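Jornora extends Zaston removable adhesive range to school and home stationery

January 20, 2019

Åberg – Jornora, the stationery adhesives business of Sunuritz, today announced that its Zaston removable adhesive will be offered to makers of stickers, labels and craft tape. The adhesive has until now been sold only for shelf-edge labels in shops. Deliveries to converters will start in February.

Zaston is a water-based acrylic adhesive supplied as a liquid for coating on to paper or film. It is made to hold small printed pieces on smooth surfaces such as painted metal, glass and sealed stone, and to peel away by hand.
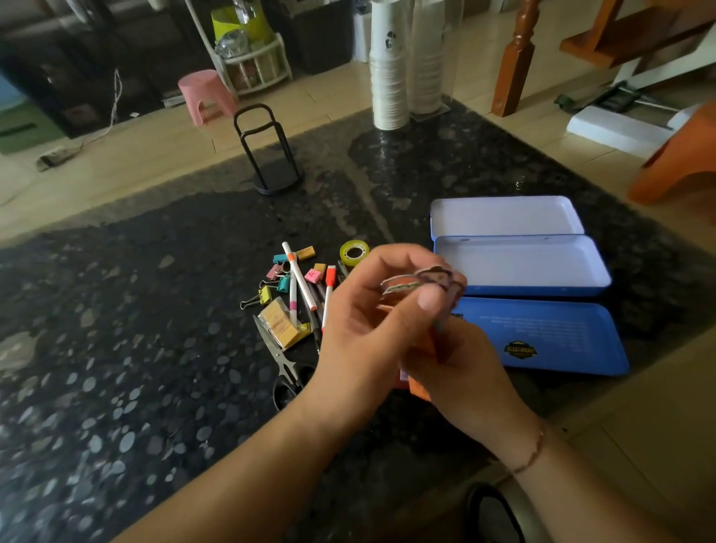
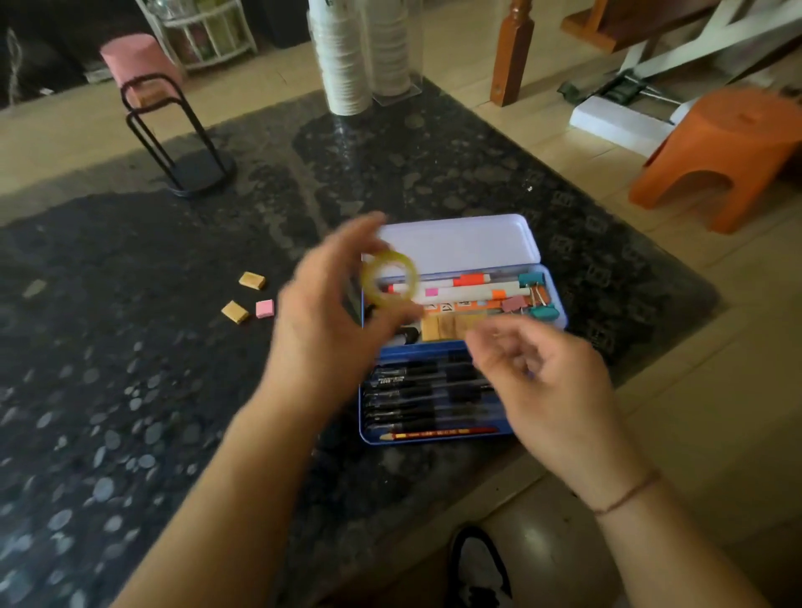 Die-cut stickers, a roll of clear tape and a metal pencil case: everyday stationery items.

Why removal matters

Most stickers sold for school use carry a permanent adhesive. When the sticker is pulled off, the paper tends to split and part of it stays behind with the glue. Cleaning then calls for a solvent or a scraper, either of which can mark a painted tin or a plastic folder.

Removable adhesives of the older kind leave less behind, but many lose their grip at the edges. Small shapes with rounded outlines are affected most, as they have little surface area for the length of their edge. Zaston uses a finer particle than the shelf-label grade, and the coating dries to a more even layer. The company's laboratory in Åberg tested the new grade on 207 combinations of face material and surface. Samples were aged in a heated cabinet, cooled to room temperature and peeled at a fixed angle and speed. In 200 of the combinations no adhesive could be seen on the surface after peeling. The remaining combinations all involved uncoated card, where fibres lifted with the label. Jornora does not recommend the product for that use.

"Converters asked us for a grade that they could run on the machines they already have," said Yamuna Thomas, technical manager at Jornora. "The coating weight and drying temperature are close to those of our permanent grade. In most cases the change between the two is a wash-down and a new setting on the pump."

Grades and supply

Two grades will be available at launch. Zaston 2 is intended for paper and foam stickers. Zaston 2 Clear is intended for transparent film, including hand tape, and has a lower haze when dry. Both grades are free of added solvent and should be stored above freezing – material that has been frozen must not be used.

The adhesive will be supplied in 200-litre drums, with a smaller trial pack on request. Annual capacity on the Åberg line is 2,000 tonnes. Data sheets list peel values, storage life and advice on cleaning coating heads.

Customers using the shelf-label grade are not affected. Its formula, product code and pack sizes remain the same.

About Jornora

Jornora develops and makes water-based adhesives for labels, tapes and paper goods. It is part of Sunuritz and has its laboratory and coating line in Åberg.

Requests for samples and data sheets should be sent to the Jornora technical service desk.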